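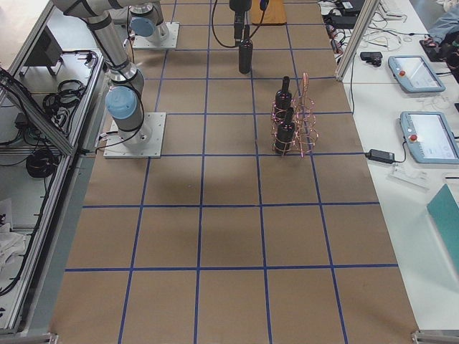 Clerero adds a table-top wire wine rack to its home range

For release in November

Clerero, the homeware company, announces today a new wine rack for the kitchen table and the sideboard. The rack is called Gimum. It is made of copper-coloured wire, wound in spiral coils, and it has a tall looped handle at one side. Bottles stand in it upright. The Gimum will be in the shops before the end of November and can be ordered in advance from the Clerero website.

The company sells already two larger racks for the cellar and the pantry, both of them for bottles lying down. Many customers wrote to us that these racks are good for keeping wine but too big for a flat, and that the bottle which will be opened tonight has no proper place. It stands beside the bread, or next to the cooker, or on the floor by the fridge. The Gimum was made for these bottles. It takes little space on the table and it can be lifted by the handle and carried to the dining room or the balcony.

How the rack was designed

The first drawings were made at the Clerero workshop last winter together with the design studio Adis, which has worked with us before on the fruit baskets and on the bread stand. Adis proposed from the beginning to use coils in place of straight bars. A straight bar touches the glass in few points and the bottle can tilt when the rack is carried. A coil goes round the bottle and follows its shoulders, so different shapes of bottle can use the same place.

We made five versions before the final one. The first had two handles and looked heavy. The second was too low, and a tall bottle moved in it when somebody walked quickly. In the third version the handle was in the middle, between the bottles, which is the usual solution for a bottle carrier, but then the hand comes against the necks each time a bottle is put in or taken out. In the last two versions the handle moved to the side. It is tall, so that the fingers stay free above the bottles, and the loop is wide enough for a hand in an oven glove or a winter glove.

The colour was discussed for a long time. A black rack and a white rack were both prepared as samples and shown to customers in our own shop. Most of them chose the copper colour, also those who said at first that they do not like copper in the kitchen. Dark bottles look well against it. For the moment the Gimum is offered only in this colour.

What customers told us

Before the final version was decided, Clerero sent a questionnaire to the readers of its newsletter and received 1,226 answers. The questions were simple: where do you put an open bottle, where do you put the next bottle, and what do you dislike about the rack you have now. The answer that came most often to the last question was that the rack is difficult to clean. For this reason the Gimum has no closed bottom and no narrow corners. It can be washed in the sink with warm water and a soft sponge. We ask customers not to put it in the dishwasher and not to use steel wool, which will scratch the surface.

After this, 103 households received a sample and used it at home during the summer. They returned a short diary with their remarks. Several families used the rack for olive oil and vinegar during the week and for wine only on the weekend, and one household kept in it the bottles of syrup for the children. We are glad about these ideas and they are now included in the small leaflet that comes with the product. Three remarks from the diaries led to changes:

— the feet were made a little wider, so that the rack stands better on a tablecloth;

— the end of the wire was turned inwards, where it does not catch a sleeve;

— the handle was made higher than in the sample.

Some households asked for a larger size. We have noted this wish, but there is no decision about it yet.

Use at home

The rack should stand on a flat surface, away from the cooker and out of direct sun. Put the bottle in from above and let it go down slowly until it stands. When you carry the rack, hold it by the handle and put the other hand under it if the bottles are full. Wine that you want to keep for years is better lying down in a cool and dark place, and the Gimum does not replace a cellar rack. It is meant for the bottles of this week.

For customers who have a cork with a tendency to drip, we recommend a small cloth or a wooden board under the rack. The Clerero serving boards fit well for this purpose and are sold separately.

Packaging and delivery

The Gimum is delivered in one piece and nothing has to be screwed together. The box is made of cardboard, with a paper filling and no plastic. The same box can be used to send the rack back, if the customer is not satisfied, and the return is free in the first month.

Orders from the website will be packed and sent by our partner Yousafzai, who takes care also of the other Clerero kitchen products. Shops that wish to order should do so early. The first delivery is almost 295 boxes, and the second delivery will follow when the first is sold. We cannot promise a date for the second one before Christmas.

Presentation in the shop

During the whole of November the Gimum is presented in the Clerero shop, on the large table near the entrance, together with the fruit baskets and the bread stand from the same family. Visitors are welcome to take the rack in the hand and to try it with their own bottle. On the opening evening there will be a glass of wine and a glass of grape juice for the guests, from 6 p.m. It is not necessary to register, but groups are kindly asked to write to us before they come.

About Clerero

Clerero makes and sells objects for the kitchen and the dining table, mostly of wire and wood. The company started with one product, an egg basket, which is still in the catalogue. All products are designed in our own workshop or with partner studios — with Adis most often in the last years — and spare parts are kept for as long as a product is sold.

Contact for the press

Journalists who would like to receive a rack for a review, or who have questions about this text, can write to the press office through the contact form on the Clerero website. Please choose the subject "Press" and tell us the name of your publication and the date of your deadline. We answer normally within two working days. Samples are lent for the time of the review and we pay for the return.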